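Open Day at Stura: "We Let People Ask for the Boring Parts"

September 26, 2021

The workshop Stura rents in Steststead opened its doors to visitors for the first time since it moved there. By midmorning the parking lot was full and the line for coffee ran out past the loading door. The lab manager, who asked to be quoted by job and not by name, had signed up 100 people and was still letting in walk-ins.

"We had planned on groups of ten," she said. "We gave that up pretty early. People went where they wanted."

Stura has 31 employees and does contract work for small manufacturers, mostly teaching robot arms to pick up, sort and put away hand tools. Its biggest customer is Cisternas, a repair firm that sends out kits to field crews and gets them back in no particular order. Sorting them takes up a good part of every evening shift.

"A returned kit is a mess," the lab manager said. "The tools go in any which way. A person can sort one without thinking, but doing it all night is hard on the hands. They asked us if an arm could do the first pass."

The tool station was one of 4 open to the public. Visitors stood behind a strip of tape on the floor and an engineer talked them through each run. She said the questions were better than the ones she gets at trade shows.

"A kid asked me how the arm knows which end is the handle," she said. "That was most of my work last year. We show it a lot of tools lying in a lot of positions, and it gets better at guessing. Long thin ones are still a pain. If you take hold too far from the middle, the heavy end swings down on you."

Shiny things are another problem. Metal shafts and polished surfaces throw light back at the camera, and the engineer said her group spends more time on lighting than outsiders would expect. She doesn't want it too perfect, though – a customer's floor will have windows and overhead lamps, and the arm has to cope with them.
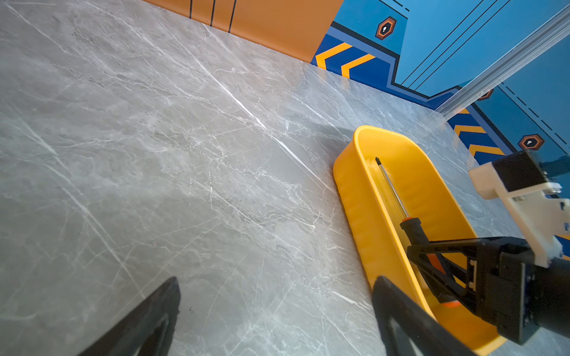 One visitor said he'd been hoping for something faster. He had worked on a packing line for years, he said, and in his old job anyone who moved at that pace would have been sent home before lunch.

The engineer didn't argue with him. The open day runs were set slow on purpose, she said, and even at full speed the arm is behind a trained person. "It doesn't have to win a race," she said. "It has to keep going after the shift leaves."

The next step is a trial at Brendorgate, where Cisternas has its main depot. Stura plans to set up 2 arms there in November and leave them in place through the winter. The lab manager would not say what the contract is worth. She did say that the depot crew had been over to look at the setup and had asked for a stop button they could reach from both sides of the bench. It's been added to the plans.

Would she hold another open day? Probably next year, she said, with more chairs and a second coffee machine. She was also thinking of letting visitors bring a tool from home for the arm to try.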